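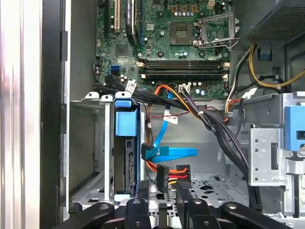 Waiting Room: Can a Headset Make a Blood Draw Less Awful?
Project report, second semester
Flurina Riedl and Amândio Mota
Supervisor: Johanna Ortner

1. Why we did this

Amândio faints at needles. He will tell you he "gets lightheaded," but the floor of the student clinic knows better. We wanted to find out whether playing a calm virtual reality game during a blood draw changes how nervous people say they feel, and we wanted to do it without Amândio as a subject.

2. What we used

The game is called Tillitz. You sit in a rowboat and feed ducks. We built it in January, and most of that month went into the ducks, which kept swimming through the boat. It ran on a secondhand headset with a long cable. Our budget was 540 dollars, of which 200 went to replacing the cable after a chair rolled over it.

3. Method

The clinic let us recruit 43 students who were already booked for a routine draw. Each one rated their nerves from 0 to 10 before and after. Twenty-two wore the headset and 21 got the usual treatment, a poster of a lighthouse. Regula Stöckli, the nurse, did every draw herself and asked us to stand farther away.

4. Results

The headset group dropped by 3.1 points on average, the lighthouse group by 1.9. That looks good until you notice that everybody feels better once the needle is out. Two people in the headset group felt seasick and we kept their scores in. One person asked to stay and finish feeding the ducks.

5. Problems

Nobody was blinded — it is hard to hide a headset from the person wearing it. Our "after" rating was taken right away in some cases and after the juice box in others, and juice probably helps. We also never asked who had used VR before, a question Leopold Wyss raised at our practice talk, in front of everyone.

6. Next steps

We would use a third group with plain headphones, fix the time of the second rating, and buy a shorter cable. The ducks still go through the boat if you row backward.

Handed in 11th March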